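Pirnbridge Showroom
Walk-through checklist, market corner (artificial fruit and plants)
Checked by: Bheki Khumalo
Month: August
Form 14, to be kept in the blue folder until next check

Marks: OK = no action. WATCH = look again next time. FIX = must be done before visitors come in.

1. Floor and walking ways
Way between the display stand and the cart is wide enough for one person with a bag: OK
Floor clean, no leaves or petals lying: OK
Comment: Small petals from the garlands fall down when people touch them. I swept before opening. Please sweep also at midday, they are slippery on this floor.

2. Tiered display stand
Stand does not move when pushed by hand at shoulder height: OK
Crates sit fully on their supports: OK
Tilted crates hold the fruit without sliding: WATCH
Comment: The green grapes are piled quite high in the middle crate. I pushed the crate a little and nothing rolled out, but please do not add more. If the customer from Du Plessis asks for a fuller look, put the extra grapes in the lower crate, with the dark and the red ones.
Splinters on the crate edges: OK
Comment: I passed a cloth over all the edges and it did not catch.

3. Garlands
Fixed to the stand frame: OK
Loose ends near foot level: WATCH
Comment: The yellow flower garland along the lower edge hangs a bit low. A child can pull it. I put one more tie, from the box with number 152. Who has the ties now, please bring them back.

4. Cart with the two crates
Cart stands level: OK
Strawberry crate at the back, stable: OK
Cord over the rim of this crate: WATCH
Comment: It is thin and dark and not easy to notice. Do not lift the crate before you have looked where the cord goes.
Front crate, bottom boards: OK
Comment: This crate is empty now. Stock for it is ordered from Kesum, order 1139. Until it comes, do not use it for cups, phones or keys. I say this every time.

5. Trellis and planters
Trellis with the red fruits, standing firm: OK
Vines tied, nothing hanging in the walking way: OK
White planter with the tall plant: OK
Comment: I tried to tip it with one hand and it came back by itself. Dust on the leaves, wipe with a damp cloth and no spray.

6. Fire safety
Fire certificate for artificial plants in the folder: FIX
Comment: We have the paper for the vines and for the flower garlands. For the big leaves on the top crate I did not find any paper. I wrote to the supplier and I wait for the answer. If there is no answer, these leaves must come down.
Distance from lamps to leaves, minimum 33 cm: OK

7. Small parts
Loose berries or grapes on the floor or under the stand: OK
Comment: I found one grape behind the stand and put it back. Parents sometimes do not see that the fruit is not real, so the sign "Do not eat" must stay in place.

Open points: item 6 (paper for the big leaves). Items 2, 3 and 4 to be looked at again at the next check.

Signed: B. Khumalo

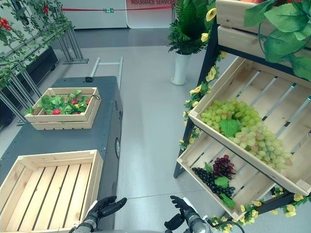
Market corner: display stand, cart with crates (items 2 to 4), trellis and planter behind (item 5).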